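4.2 Stay-over visits and the park day

Most families in the Irkby sample did the park as part of a two-night stay, not a day trip. We had expected the reverse. Of the 700 families asked at the Kotent gate, 200 had slept in a rented room or cottage the night before, and these stayed longer in the park, ate there more often and went round the mini golf twice. Parents who had been as children were keener still (see 4.4). Weather mattered less than we thought, even in October. Prices did matter, espescially for the boat ride.

Rooms were asked about only briefly. Answers mostly on beds, parking, distance to the gate. Bromitz, the larger of the 2 villages, took most of the stays.

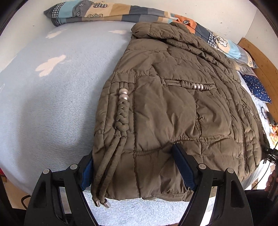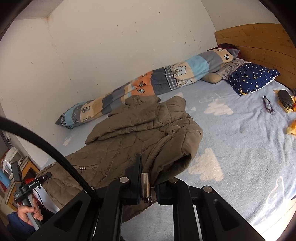

Figure 3. Brown quilted jacket on a pale blue blanket (first picture); bed with cloud-print sheet and rolled patchwork blanket (second picture).

4.3 Limits of the gate survey

One gate only. Families with season passes use the side entrance and were missed, so repeat visits are probly too low in our tables. The Gauthier scoring sheet was written for museums and some items fit badly, e.g. the ones on labels and quiet. We dropped those. A target of 1,000 replies was set and not met. Evening visitors under-counted too, as the survey desk closed before the rides did.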